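19 Mar 2024

Woke up with the same opinion I went to bed with, that there's no folding method worth paying for. Nuala Mac an tSaoi has lent me her Garier booklet anyway. Ninety pages on how to fold clothes, and it cost her more than the shirts I'd be folding. She says it changed her mornings. I asked what was wrong with her mornings before and she couldn't tell me.

Anyway I said I'd give it a fair go, and the red kit was the obvious thing to start with, as it has to go to Illthorpe before the season opens in May and it's been living in a bag since I don't know when. The booklet says never to begin on a bed, because a bed "invites delay." It wants a wide, firm surface with a soft covering, so the cloth doesn't slide about. Fine. The gray padded top does for that, I'll give them one point. Cotton does stay where you put it.

Step one is called Release. You drop each piece and let it lie as it falls, and then you're supposed to look at it before touching it again. I read that page twice looking for the reason. There's a paragraph on how fabric "remembers," which I don't believe for a second. What I had was red cloth in a heap with the white trim poking out of it, same as it would look on any floor.
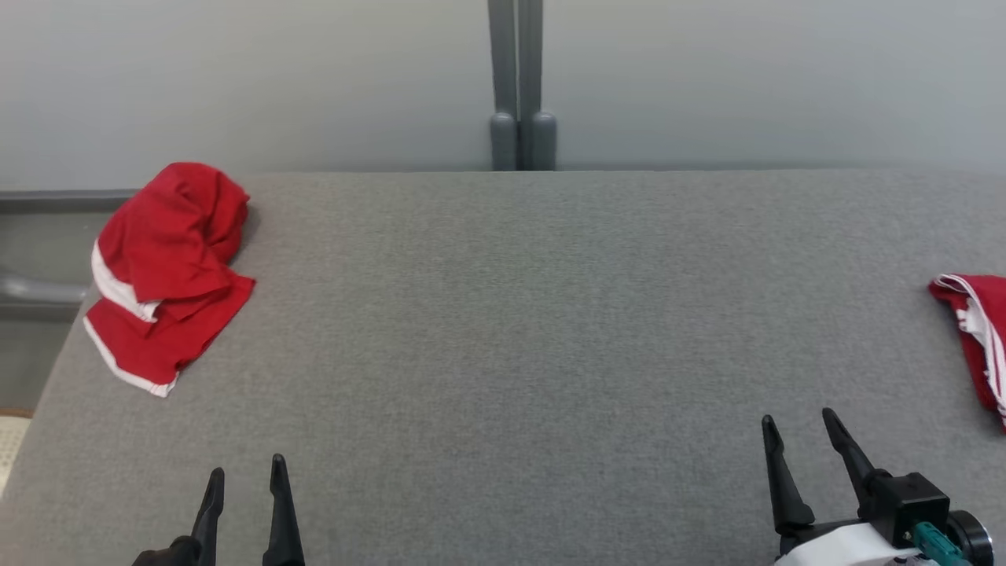

Nuala thinks I'm being unfair to step one. According to her the point is to see where the edges are before you start pulling, and with anything piped in white it should be easy even for me, so would I please stop sneering and find the hem. She's been folding this way for 2 years and says she hasn't ironed a pair of shorts in all that time. She also said to do the shirt first and the shorts after, whatever the booklet says.

Well, I have never ironed a pair of shorts in my life, so I don't see what I'd be saving. But I did try finding the hem. It took a few seconds, which is a few seconds more than I'd normally spend on shorts. I'm prepared to say that white edging helps. I'm not prepared to say the booklet helped.

The other thing I doubt is the bit on thirds. You fold the shirt in from each side to the middle, then up in thirds from the bottom, and it's meant to stand on its own like a little book. Mine stood up, then leaned, then lay down. I tried again with the sleeves tucked the other way and it lay down sooner. The drawing on the page shows a shirt made of something like cardboard. Real T-shirts are floppy. I wrote "what shirt is this" in pencil in the margin and then remembered whose booklet it was, so I had to go and look for an eraser.

And print. There isn't a word in there on printed shirts, and half of what anyone owns has something written on it. Do you fold with the lettering out, so you know which shirt it is in the drawer, or in, so it doesn't rub? My mother always folded print inward. The Werkton people, who did our last lot of lettering, told us to turn the whole shirt inside out and leave it at that. I've tried it both ways over the years and the letters cracked regardless. With numbers you really want them showing, or somebody has to unfold the whole pile to find their own. I laid the big red one out flat to think it over and then put the shorts down half on top of it, so that was the end of the thinking.
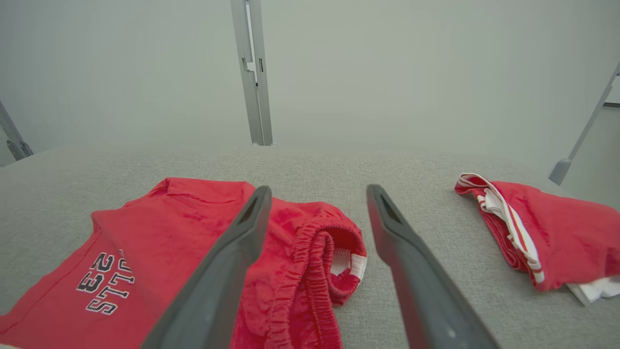
Elastic is the part where I lose patience altogether. A gathered waistband won't lie flat. You press it down and it curls straight back up and takes the rest of the shorts with it. The booklet gives this one line, on page 9, "smooth the waist with the palm." I smoothed it. I smoothed it again. It did what elastic does. My own way is to fold them in half down the middle, roll from the legs up and use the waistband to hold the roll shut, and I've done that since school without a diagram.

I looked for a date on the thing and it was first printed in 2000, so people have been smoothing waists with their palms for a good while and I suppose some of them are happy. There's an order form at the back for a folding board. Of course there is. Nuala has the board too, though I noticed she didn't offer to lend me that.

So where I've got to: the firm surface, yes. Looking for the edges first, maybe, if there's trim. Thirds, no. Palms, no. The kit can go over to Illthorpe rolled, in the Ó Néill bag with the good zipper, and if anyone there wants it standing up like little books they can do it themselves. I still have to decide on the lettering. Leaning toward numbers out. Must ring Nuala tomorrow and ask if she wants the booklet back before the weekend, and get more pencils.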